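# About Parnix Kitchen

Parnix Kitchen is a small cooking school that teaches everyday home cooking to adults. We opened in February with one counter, one class, and a waiting list we had not planned on. We now teach around 300 people a year, most of them beginners.

Our classes are kept to four students. Everyone works at the same kind of counter they would have at home, with a cutting board, a toaster oven, and a few pots.

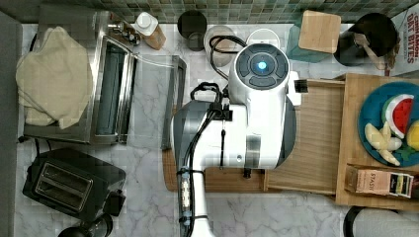 We also teach how to set up and put away a kitchen, and students tell us this is the part they use most. Each course starts with an hour on where things go: what stays on the counter, what goes against the wall, and what belongs in a cabinet. Cereal and other dry goods go into containers with lids. Boards are wiped down and stood up between uses.

## What we offer

- **First Kitchen** - 16 lessons on basic cooking, from breakfast to a simple dinner for two.
- **Zulu Saturdays** - a single morning class on one dish, with cleanup included.
- **Counter Reset** - we come to your home and help you sort out your kitchen. Available in Zundoston only.
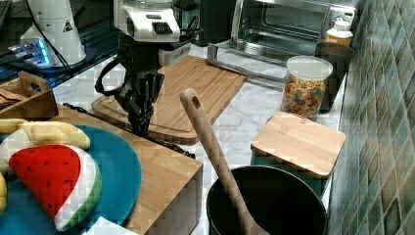

## Where we are

Our teaching kitchen is on the ground floor of the Sinik Building in Zundoston, a 700 square foot space with street parking out front. The side door is open 15 minutes before each class. Aprons and tools are provided, but please bring a container if you want to take food home - we run out.

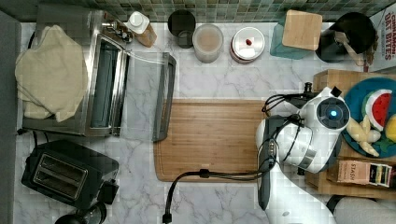
*The counter at our Zundoston kitchen, with the oven door down.*

Gift certificates are sold at the front desk and can be used for any class. To ask about private groups, stop by or leave us a message, and we will call you back within two working days.

Page last updated August 20, 2021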